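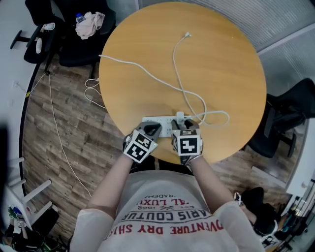
Home | Project | Gallery | Tasks | Contact

Print this page | E-mail this page

Skika Gallery: Showing the Task by Hand

Welcome to the gallery of Skika. In our project a person does a small household or office task with his or her own hands, and the recording of these hands is used later for teaching a robot. We began with remote control of the arm, and we still use it for some tasks, but for small objects the direct way is faster and also less tiring for the operator.

The gallery shows the daily work. It is one table, one person and one task at a time. Until now we have 2,047 recorded demonstrations, and we add new ones every week when the room is free.

Power strip and plug

One hand presses on the power strip and the other one holds the plug. It looks like a very simple task, but the two hands must work together. If the left hand gives up too early, the whole strip comes along with the plug.

The cubes on the wrists carry square printed markers, from which we compute the position and the angle of each wrist. We ask our operators to turn the wrists slowly and to keep at least one marker side free. In the first month many recordings were lost because a sleeve had covered the cube, so now we prefer short sleeves.

The gloves are worn for the complete session. New operators need some time to get used to them, especially with a plug, where the fingertips have to feel the edge. Our advice is to practice 20 times before the first real recording.

The cable is the difficult part of this task. It never lies two times in the same way, and we do not arrange it between the repetitions. A robot which has learned only with a straight cable will have trouble in a real office.

For the power strip we have 62 good demonstrations from our last session. The target for each task is 1,000, so there is still a lot of plugging in front of us.

By hand or by remote control?

Visitors ask us this question very often. With remote control, the operator moves a pair of handles and the Tornex arm follows. The recording then already has the movements of the robot in it, and this is a big advantage. On the other side, the operator does not feel the resistance of the plug, and one insertion can take much more time. With the gloves the movement is natural, but we must translate it from a human hand to a gripper, and not every grip can be translated.

At this moment we use the remote control for lifting and pouring, and the gloves for plugs, zippers, lids and other things where the fingers do fine work.

Use of pictures

You may use the pictures from this gallery for teaching, if you write the name of the project next to them. For a larger size please send us an e-mail and tell us for which purpose you need it. The next part of the gallery, with zippers and lids, will be added in July.

Previous gallery | Next gallery | All galleries

Contact | Copyright Skika Project | Back to top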